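Search this blog
Type and hit enter

Small press, big table

I've been home from the Rellville zine fair long enough to unpack my bag, and I still haven't put anything away. It's all over the kitchen bench. My tea is balanced on a stack of minicomics and I keep picking one up when I'm supposed to be doing the dishes, so I thought I'd better write about it before I start mixing up who made what.

I shared a table with Shu-fen Yeh this year, which was the best decision I made all summer. She draws these tiny wordless comics about a heron who lives in a car park, and she prints them on whatever paper she's got left over, so every copy is a different colour. People go nuts for them! I had 94 copies of my new one, The Long Paddock, plus a few of the old bus stop one that I've been trying to get rid of for ages (please, take one, they're good, they're just crookedly stapled).

The stapling is a sore point. I folded and trimmed the lot in the lounge room over two nights with a borrowed long-arm stapler, and somewhere in the second night I started putting the centre spread in upside down. I didn't notice until Shu-fen was flicking through one at the table and turned the whole book around, very politely, and then turned it back again. We put a sticker on those and sold them for less, and of course they went first. Someone asked if I'd be doing an upside-down edition of the next one. Maybe I will.

Anyway, the haul. I'd promised myself I'd spend only what I made, and I came home with $2 in the tin, so I suppose I kept the promise.

First up is Drahomíra Slanina's new collection, Salt Cellar. I've been following her since she was putting out single photocopied sheets, and this is a proper fat book, 115 pages, with a spine and everything. It's mostly kitchen stories - her grandmother's pickles, an argument about a colander that goes for eleven pages and somehow made me cry on the train. She's moved to brush for the backgrounds and kept the scratchy pen for the people, and it works so well. The faces look like they're buzzing. I do wish the lettering was a touch bigger. I had to take my glasses off and hold it up against my nose for the footnotes, and there are a lot of footnotes.

Then there's Govila, the anthology that the Were people put together. If you've never come across Were, they run a risograph out of a shopfront and print in whatever two inks they feel like at the time. Govila is all green and a sort of hot coral. The theme is night shift, and everyone's taken it differently, so you get a bakery, a toll booth, a vet clinic, a moth who is very worried about his lease. My favourite is the toll booth one, which is drawn entirely from inside the booth, with only hands coming in through the window. Hands with coins, hands with a sandwich, one hand just waving. I've read it a heap of times now and I'm dying to steal the idea. The green ink comes off on your fingers, by the way, so don't read it on a white couch. Ask me how I know.

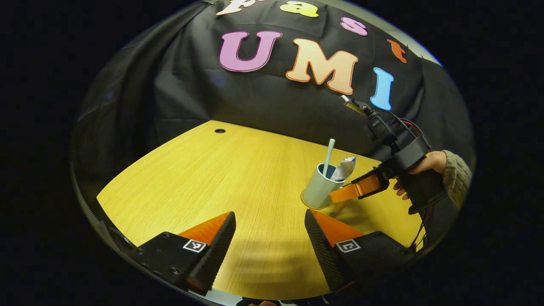

Tumaini Magesa wrote in after I put up my short post about Govila to say I'd been too kind to it, and that the running order lets it down badly. The three quiet stories are all lumped together in the middle, Tumaini reckons, so by the time you get to the moth you've nodded off, and the toll booth one should have opened the book. I've gone back and looked, and I think that's fair. I read anthologies all out of order (back to front, usually, like a newspaper), so I'd never have picked it up myself. But if you're the sort of person who begins at page one, try starting with the toll booth and see how you go.

I also went to the one talk I could get away from the table for, which was Guðlaug Ingvarsson on lettering by hand. I went in thinking I was pretty decent at lettering and came out wanting to redo my whole book. The bit that stuck with me was about balloons: write the words first, leave them loose on the page, and draw the balloon around them last. I have always done it the other way around, drawing the balloon and then squashing the words in until the last one has to be hyphenated, so no wonder my characters all sound like they're talking in a cupboard. I tried it on a spare page this morning and it already looks roomier. There was a handout as well, with nib sizes on it, and I've lost it. If anybody picked up a second one, could you send me a photo?

The other big purchase was a bottle of Fultus, the black ink that half the room seemed to be using. It's lovely and dark and takes forever to dry, and I've dragged my sleeve through it already. I'm left-handed, so I should be used to that by now. Mwanahawa Mrema swears by laying a bit of scrap paper under your wrist and working from the bottom corner up, and I've been giving that a go, though it does mean drawing everyone's shoes before you've worked out who's wearing them.

What's next? I've got a four-page story due in June for a little anthology of Shu-fen's, about neighbours, and I have thumbnails for two of the pages and absolutely nothing for the other two. There's a fence in it. There might be a goat. I'll put some pencils up here when they stop being embarrassing.

Leftover copies of The Long Paddock are going in the shop section tonight, right way up, and I'll chuck in a bus stop one with every order until they're gone.

Posted 15 March 2020

Recent posts
Govila: first impressions
A fence, a goat, a deadline
Paper stock I have regretted
How I fold a minicomic (badly)
Herons in car parks: a chat with Shu-fen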